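Urnwood Film Society: the spring documentary season

The spring season opens on Sat 15 February in the upstairs hall, and this year it is given over to documentaries about work. There are eight programs, running every second week, and each one pairs a feature with a short. The full schedule is on the noticeboard by the box office and will go out with the next mailing. What follows is a short guide to the first three, plus some housekeeping.

The opening feature is Halás, a portrait of a fishing village on a lake that has fewer fish in it every year. The director spent two winters there and shot nearly everything within walking distance of the landing. There is no narration. For the first half hour it is hard to tell who is related to whom, and viewers who like to have things set out for them may find that frustrating. By the time the ice comes in, most of the relationships are clear, and the long sequence of nets being mended in a kitchen is the best thing in the program. The film runs 161 minutes with no intermission. We considered putting one in and decided against it, as the only natural place for a break comes forty minutes before the end. Please plan accordingly.

The short showing with it, Flamell, lasts nine minutes and will screen first. It follows one night shift at a candle factory and has almost no talking. We are showing it from a new digital transfer that is much brighter than the one we had on loan a few years ago. Anyone who saw it then and could make out very little should give it another try.

The second program is the one we expect to cause the most discussion. Brorance is a film about an insurance office in the last month before it closes. The staff knew they were being filmed, but the managers had agreed to it before any closing was announced, and the director kept going after the news came out. Several people stop speaking to the camera partway through. One asks for it to be turned off, and the film cuts to black for a few seconds with the sound still running.

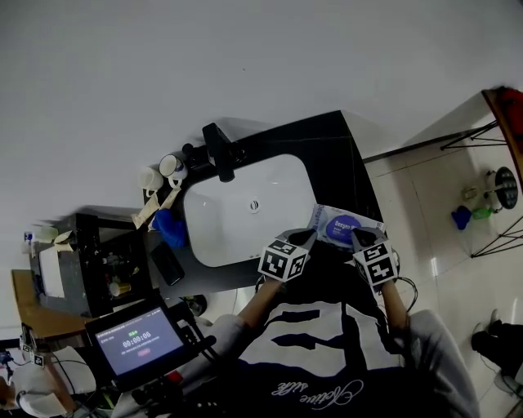 One member wrote in after the January preview to say that the sound should have gone off too, and that leaving it on made the audience take part in something the woman had plainly refused. She said she would still recommend the film, but that she would not sit through that section again.

It is a fair objection, and we have heard versions of it from others. The director has answered it in print by saying that everyone who appears was shown a finished cut and agreed to it, including the woman in question. Some of us find that enough. Others think that consent given a year later, to a finished film with a festival date attached, is different from consent given in the room. We will leave 30 minutes after the screening for anyone who wants to talk about it, and the bar will stay open.

Whatever one makes of that scene, the rest of Brorance is carefully put together. The camera stays at desk height for most of the film. We see hands, phones, mugs and a great deal of paper being sorted into boxes. The editing is slow at first and speeds up as the desks empty, so that the final week goes by in a few minutes. A subplot about who will take the office plants is funnier than it sounds — the audience at the preview laughed out loud at the sign-up sheet. The music is less successful. There is a piano theme that comes back whenever somebody leaves, and after the third time it starts to tell us what to feel.

The third program is made up entirely of archive material. It includes six industrial and training films, made to teach people how to run a switchboard, grade eggs, lay a hedge and so on. They were never meant for a general audience, and some of them are dull in places. The egg film is the exception. The prints vary in quality and two have damaged sound, so we will be handing out a sheet with the missing narration typed up.

Now the practical matters.

Tickets are $9, or $6 for members. The hall seats 46 upstairs now that the back row has been taken out to make room for wheelchair spaces, which means that programs may sell out sooner than they used to. Members can reserve by phone or at the box office up to noon on the day. Reserved seats that have not been picked up ten minutes before the start will be released to people waiting.

The elevator is working again. The side door will be locked during screenings, so latecomers should come through the main entrance and wait at the top of the stairs until the short has finished. There is no late entry to Halás once the feature has begun.

The new screen has been paid for. The appeal raised $970 more than the installer's quote, and the extra will go toward subtitling equipment for the archive programs. Thank you to everyone who gave. The old screen is in the storage room and is free to any school or club that can arrange to take it away. It has a small tear near the lower left corner that does not show from the fourth row back.

Suggestions for the fall season can be left in the box at the ticket counter. Please include the title and, if you know it, the name of the distributor. We cannot show films from home recordings.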